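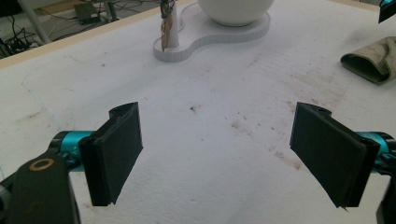

Page 62

CHAPTER 4
The Workplace After Automation

Key terms: work cell, handover, task inventory, residual work, job grade

When a machine takes over part of a job, the rest of the job remains. Someone must still lay out the parts, clear the table, judge whether a piece is fit to pass on, and decide when to stop. Economists often count jobs gained and lost. This chapter looks at a smaller unit, the task, and asks how tasks are divided between people and machines in one place of work.

The main case is the repair and packing plant operated by Kettunen at Raltano. Before the change, the plant employed 400 people on two shifts. Each bench worker picked up an item, inspected it, cleaned it, and placed it in a tray. Under a program named Umow, the picking and placing were assigned to two-finger grippers, while inspection and cleaning stayed with the bench staff. The first cells opened in August.

The division looked simple on paper. In practice, a gripper closes on whatever lies between its pads, and a worktop gathers crumbs, stains, and scuffs in the course of use. Cloths and fixtures are set down where there is room for them. Bench workers had always dealt with such matters without being told to, and no job description mentioned them. The task inventory drawn up by the plant engineer, Miloslav Koubek, listed 1,209 separate tasks. A second inventory, prepared with the bench staff, listed 1,467. Most of the added entries concerned preparing, wiping, and rearranging the work surface. We call this residual work.

Residual work raised questions of pay and standing. The older job grades rewarded speed of hand, and speed of hand now counted for less. A revised agreement took effect on 1 March 2019. It created the grade of cell attendant and gave attendants the authority to halt a cell without asking a supervisor - a right that bench workers had not held before.

Section 4.1 explains how a task inventory is made. Section 4.2 follows a single handover from attendant to gripper and back. Section 4.3 compares the Kettunen agreement with the one reached at Raster, where attendants were hired from outside and the existing staff were moved to other departments.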